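**Why stripes? — notes for the Friday evening talk, Irville Weavers**

Lights stay up for the first bit. Say hello, thank Waraporn for the invitation and for lugging the looms in. Ask who has something striped on. (Wait for it. There's always more than people think — socks count!)

Then straight in: a stripe is the simplest pattern you can put in cloth and I've been weaving them for 20 years without getting bored.

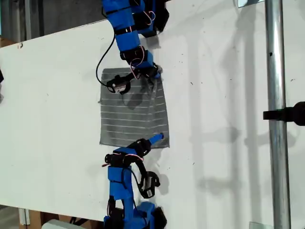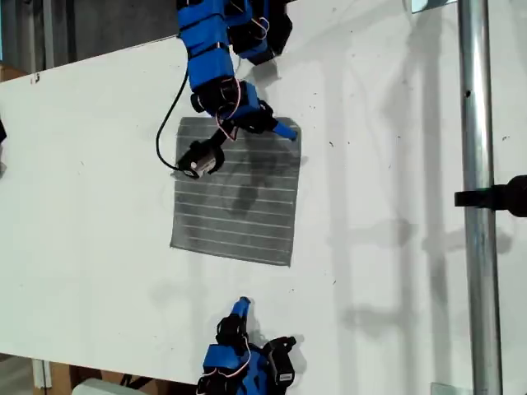 *Slides 2 and 3: grey ground, thin white stripes, evenly spaced.*

Stay on these while I talk about spacing. When the gaps are all the same the eye stops looking at single lines and starts reading the whole surface. Make one gap wider and everyone looks straight at it. Try it with the cards — hold up the even one, then the one with the "mistake", and let them shout out where it is.

**Warp or weft?**

Keep this slow, half the room will be new. Warp stripes run the length of the cloth and you decide on them before you've woven a single row. Weft stripes go across, and you can change your mind whenever you like. I love both but they suit different moods. Warp stripes are for January, when I want to plan. Weft stripes are for when it's sunny and I can't sit still.

Pass round the Grímsdóttir sampler now. PLEASE ask for clean hands, it's on loan from Oranuch and it has to go back as it came. Point out the corner where a warp stripe and a weft stripe cross and you get that little square of solid colour. Best bit of the whole thing.

**The blanket story**

My first proper warp, 600 ends, navy and cream. I'd worked out the stripes on the back of an envelope and threaded for two evenings, and on the third evening Finn came in with the tea, looked at it and asked why there were two navies next to each other. Pull out 190 ends, start that section again. Pause here for groans from anyone who has done it.

What I do now:

- wind one stripe wrapped round a strip of card first, in the real yarn
- look at it from the other side of the room, then again the next morning
- tie off each stripe in its own bundle, so a wrong count shows up early

The card thing is so quick and it is such a pleasure! I've got a shoebox full of them at home and I'd happily show every one, but there isn't time, so only the red set. Hold up the red set.

**Colour**

Thin light lines on a darker ground look brighter than the same yarn does on the cone. Do the demo with the two cones of Cokine cotton and the black felt. If the hall lamps are yellow, take it over by the window.

Mention that contrast can be too strong. Black and white at a very narrow spacing can shimmer, and some people find it quite hard to sit near. My fix is to swap the white for a pale grey and check again.

**Have a go — 40 minutes**

Small looms, one between two. Yuto and Severino have the spare shuttles. Everyone weaves a hand's width, any stripes they like, no plan needed. Go round and look at all of them.

Back together for questions. If it's quiet, ask what people have got at home with stripes that they've kept far too long. I'll start with my deckchair.

Scissors back in the blue tin before anyone leaves.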